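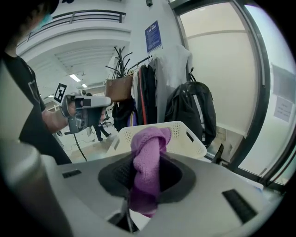 Teaching the wrist before the arm

At the Flaltstead laboratory, the towel is the unit of work. The group led by Verna Delacroix has spent the better part of a year on one question: how much of a cloth-handling skill can be learned from people holding gripper tools in their hands, with no robot arm present while the data is recorded?

The method is not new in outline. A person carries a gripper fitted with a camera and performs the task. The camera sees the cloth, the jaws and whatever lies behind them. Software then recovers the path of the tool through space, and a learned controller is trained to predict the next stretch of that path from the images alone. The Flaltstead work differs mainly in what it does with the path once it has been recovered.

Cloth is an awkward material for this kind of study. A mug has a pose that can be written down in six numbers. A towel pulled from a basket has no such description, and the same towel will present a knot, a fold or a single hanging corner depending on how it was dropped. Earlier controllers trained by the group copied the operator's position closely and the operator's wrist angle poorly. They reached the cloth at the right place with the jaws turned the wrong way, closed on a thick fold and let go of it during the lift.

Alina Sârbu, who wrote most of the training code, traced the fault to the loss function. Position error and rotation error had been given fixed weights for the whole length of a demonstration. During the approach this does little harm. In the last few centimetres before contact, position is nearly settled and the wrist does most of the work, yet the fixed weighting went on rewarding the controller for small gains in position.

Her change was modest. The new loss shifts weight from position to rotation as the jaws near closure, with the moment of closure taken from the gripper's own opening signal. No labels are added by hand. The group calls the scheme Zimar, after the directory in which the first version was saved.

The reported result rests on 303 demonstrations of a basket task. The operator takes one towel from a laundry basket, lifts it clear of the rim and passes it to a second gripper. Two tools are therefore in use in each recording, and the paths of both must be expressed in one frame of reference. Square printed markers serve for this alignment – a plain solution, but one that keeps working when a large part of the view is filled with fabric.

Testing was done on a two-armed machine at Parkgate, the group's second site, in 108 trials divided equally between the old loss and the new. With fixed weights, 22 of 54 trials ended in a completed handover. With the Zimar weighting the figure was 37 of 54. The network, the training data and the number of training steps were the same in both cases.

Most of the gain came at the first grasp. Once the towel was clear of the basket, the two controllers performed at much the same level, and both had trouble when a trailing edge caught on the rim. Delacroix regards this as a separate problem. The camera looks along the jaws, so cloth hanging below the tool is often hidden at the point where it matters, and no change to the loss will restore information that the images do not hold.

There are other limits. The basket was kept at one height throughout the trials. All the cloths were hand towels or smaller, and heavier items such as jeans were left out after early attempts strained the jaws. Sârbu also notes that the weighting assumes a single closure in each demonstration. Operators who grasp, release and grasp again produce a signal with several closures, and such recordings were dropped from training. She would prefer to keep them, as regrasping is what a person does when the first hold is bad.

A version of the loss that handles repeated closures is now being written by Nikzad, a small software firm working with the group. Trials are planned for September, again at Parkgate, with the basket height varied between runs and a bath towel added to the set.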